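3.2 Effect of surround color

Participants sorted 90 printed cards by perceived warmth, first against a white surround and then against a blue-green one. Godinho and Campos ran the sessions in Skovley in November. Each card was shown for 800 ms, with up to 4 repeats. Yellow cards were rated warmer on the blue-green surround, and the shift was larger in the 50 participants who had seen white first. Ratings for gray cards did not change. Yellow against turquoise is shown in Figure 2.
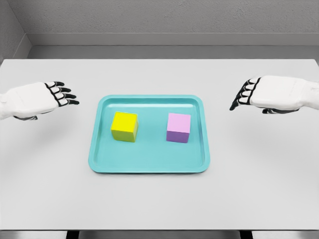

Figure 2. Yellow cube in a turquoise tray on a white tabletop (rendered).

We return to order effects in Section 4.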